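Trarnier Reel Ledger, version 2: a review

The Trarnier Reel Ledger is a desktop program for following film takings by territory, screen count and week. I ran version 2 for most of August against my own spreadsheets for Sangkhawat, a Thai-language thriller on its third weekend.

Import is quick. A file of 800 rows loads without a pause, and mismatched column headings are listed before anything is written. Currency conversion uses the rate on the day of each entry – the earlier version applied one rate to the whole run, which spoiled any comparison between opening week and week four.

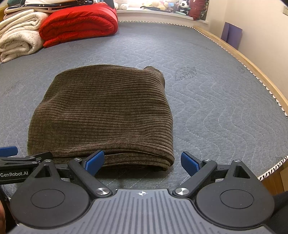 Dubbed and subtitled prints can now be held as separate lines under one title. Per-screen averages are worked out for each. Previews are still added to the opening Friday, and there is no setting to change this. For Flaltholm, which had paid previews at 134 sites, the opening figure had to be corrected by hand.

Charts are plain and export cleanly. The limit of 100 titles per project is low for anyone covering a full year of releases. Help pages are short but accurate.

Worth the upgrade for multi-language releases. Single-territory users can stay on the old version.

Shares: 134
Comments (2)

trindcombe_reels
Does it still round net and gross separately? Mine were always out by one.

matinee_ledger
Same preview problem on my copy. I keep them as a separate title and merge at the end of the run.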